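Wallcoverings open house, Vimbridge — notes before I forget it all

Got back late, typing this up fast. The Nurkau mill does one open house a year, in October, and I have missed it two years running because of the drive. 257 miles each way from my door. Left in the dark, stopped once for gas and a bad egg sandwich, pulled in right at 10.

Parking is across the road in the old rail yard. Free. Wear real shoes, it's all gravel and the puddles are deep.

You sign in, get a sticker and a pair of foam earplugs, and get sorted into groups of 17. Mine was mostly decorators, a couple of people redoing old houses, one whole family with a baby who slept through the print floor. Don't ask me how.

The print floor

Best part, go here first if they let you pick. They still run surface printing on one of the old machines, raised rollers, paint sitting thick on the paper like it was brushed on. The smell is somewhere between chalk and wet cardboard. Paper comes off and goes up into long loops near the ceiling to dry, and it travels the whole length of the building before it gets rolled.

Color changes take most of a morning. They had one going while we were there, so we got to see the trays scraped out and the leftover paint go into tubs. They match by eye against a swatch clipped to the window, then check it on a meter after. I asked if the eye and the meter ever disagree. "Every week" was the answer.

The archive

237 pattern books on open shelves, oldest ones behind glass. You can handle the rest with clean hands. I spent way too long on a book of kitchen papers, teapots and onions and roosters, all in the same three greens. There's a Cavden stripe in there I would buy tomorrow if they reprinted it. They won't, I asked. Rollers went for scrap long ago.

Lots of trees this year. Big trees with patterned leaves, checks and blotches all mixed together, seems to be what everybody wants for kids rooms and powder rooms. I like it more on a pale pink ground than on the white they push in the catalog. Pink makes the brown trunks look warmer.
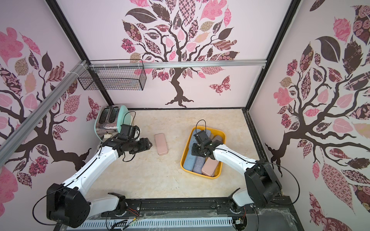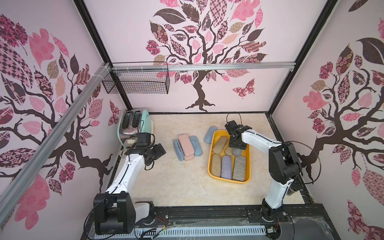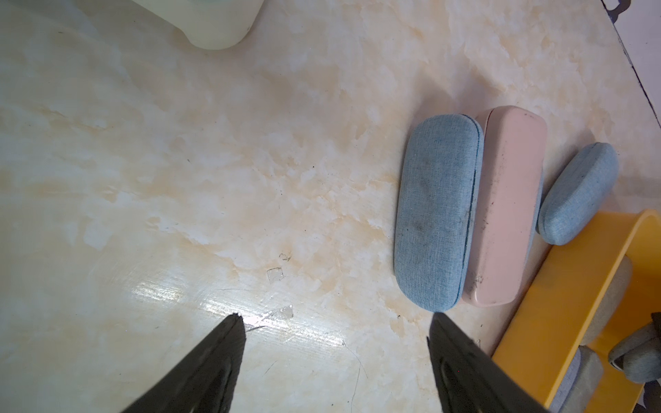 Pink tree panels in the first two, cream marble pattern in the third.

Hanging demo

Half an hour, standing room only, get there early. Stuff I wrote on my hand:

Start a mural from the middle of the wall, work out to the corners. Trees especially. An off-center trunk will bug you forever.

Never wrap a full width around an inside corner. Cut it, overlap a hair, plumb the next piece fresh.

Let pasted paper sit folded for the time on the label. I always rush this. Guilty.

Order all your rolls from one batch and write the batch number inside the closet door or someplace you will find it.

They also did a bit on old walls, which was too short for me. My dining room is plaster over lath and has a belly in it you could rest a plate on. Advice was lining paper first, hung sideways, then wait. Fine but how long do you wait? Ran out of time for questons.

Lunch

Soup and a roll in the canteen, cash only. Soup was good. Line was not. If you have the choice eat at the Morrison, the diner on the corner past the bridge, where the pie is better and you get to sit down.

The seconds shop

OK so this is why half the group came. Bins by the door, end rolls and misprints, priced by weight. I went in for lining paper and came out with four rolls of a gray fern, slightly off register, which you can't see from more than a yard away. Somebody ahead of me filled a hatchback.

Check every roll before you pay, no returns. One of mine had a crease running right down it and I swapped it.

Would I go again

Yes, but I'd stay over. Left at 4, hit traffic most of the way, and the archive deserves a full afternoon on it's own. Bring a tape measure, your room sizes and a snack. Site says groups fill up by end of summer so get your name in early.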